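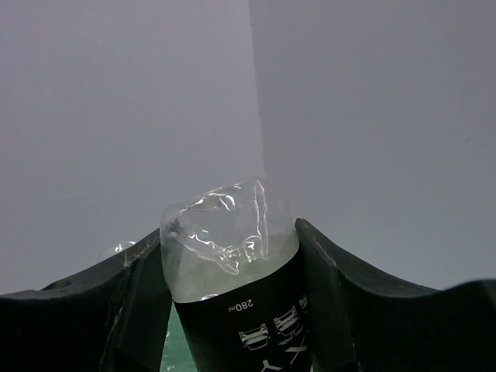
*Wrist view, both fingers on the label of a 280ml bottle.*

## Flanargate arm: questions we keep getting

**Does it work?**
Depends who's asking. It will close on a bottle if the bottle is standing where the arm expects it. Over 63 logged tries in June I got a spread of results I wouldn't brag about, and the settings changed twice along the way, so don't read much into any average.

**Why crumpled bottles?**
Smooth new ones flatter the gripper. Mamta Khurana argued for dented plastic and she was right, though it made our numbers look worse.

**Can it read the label?**
No. People see printing in the wrist picture and assume the software does too. Upside-down text makes no difference to it.

**Is clear plastic a problem?**
Yes. Highlights on the creases confuse the edge finder, and I don't believe the Wutevard forum posts claiming a filter fixes that. I tried two. Aim for the label if there is one.

**What did it cost?**
$964 in parts, not counting the bench fee at the Vaughan workshop or my evenings. Anyone quoting you less probably owned half of it already.

**How long would it take me to build?**
The Sernthorpe write-up says five weekends. I was still chasing a loose wrist cable after that — plan for more.

**Should I let it sort my recycling?**
I wouldn't. Picking up one bottle is a long way from emptying a bin, and my own recycling still goes out by hand.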